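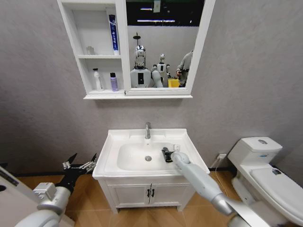

Mirror cabinet with open shelving on the left, mounted above the basin.

Mirror Cabinets with Open Shelves – FAQ

What belongs on the upper shelf?
Light items in daily use. A cup and a tube of toothpaste stood on its cap are typical. Keep the tube at one end so the cup can be lifted out without knocking it over.

Where do pump and spray bottles go?
On the lower level, with a gap between them. A pump needs clearance above the head. Measure the tallest bottle before setting the shelf height.

How much weight can the Ranen cabinet hold?
Up to 9 kg in total, provided both wall fixings are used.

Can the basin rim be used for storage?
Small items only. A wide, flat rim still collects water, and bottles leave rings on it.
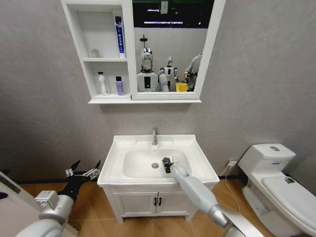
Ursina Kofler writes that she wipes the ledge under the bottles every evening, as dried soap is much harder to shift after a few days. We agree – use a damp cloth and no abrasive cleaner.

How far above the basin should the cabinet hang?
Allow at least 20 inches between the rim and the bottom ledge.

Related questions
Fitting the Anmont vanity
Removing limescale from a faucet
Choosing wall anchors for tile

This site uses cookies. Accept | Settings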